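The brush that beat us

October 3, 2020

So, the hairbrush job. A few of you asked why I'd gone quiet since May and I'm afraid the answer is mostly "brush".

Quick recap if you're new: on the Grustow project we hold a gripper in each hand and do everyday tidying jobs with them, and the recordings go off to teach the robot arm. The basket task sounds like nothing at all. Brush in basket, brush out of basket, next go. I had 104 goes planned and thought I'd be home for tea!
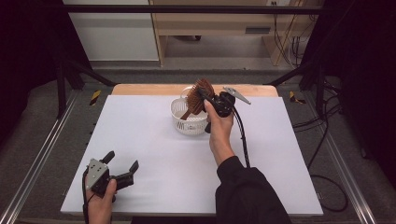 Right gripper on the brush at the basket, left one open.

The trouble started at take 13. I squeezed, the fingers closed, and the log said they were still wide open. I squeezed harder (of course I did) and it carried on saying open. Then it caught up all at once, and a bit later it did the same again. I blamed the cable first and spent a whole afternoon swapping leads and muttering. Wrong! The little sensor that reads the finger position had worked loose on its shaft, and a good firm squeeze was enough to make it slip.

A brush like ours is a rotten thing to squeeze, too. One finger lands on the smooth curved back and the other on the ends of the pins, and pins give a bit, so you keep pressing until it feels safe.

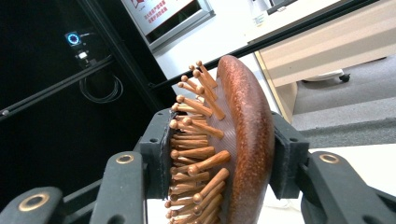
Sideways grip: pins on the left, wooden back on the right.

What bothers me is what the arm would have made of it. If it thinks its fingers are open when they're shut, it'll just keep on closing, and I don't want my thumb anywhere near that. We've binned nearly 316 takes, including a batch from the Ralum set that I was rather fond of, and I've put a force limit on the arm until the new sensor clamps are in. I also do a check every 7 takes now, open, shut, look at the number, carry on. Dull, but it caught another slip yesterday.

Clamps are on order from Windis. Spoons next, I think.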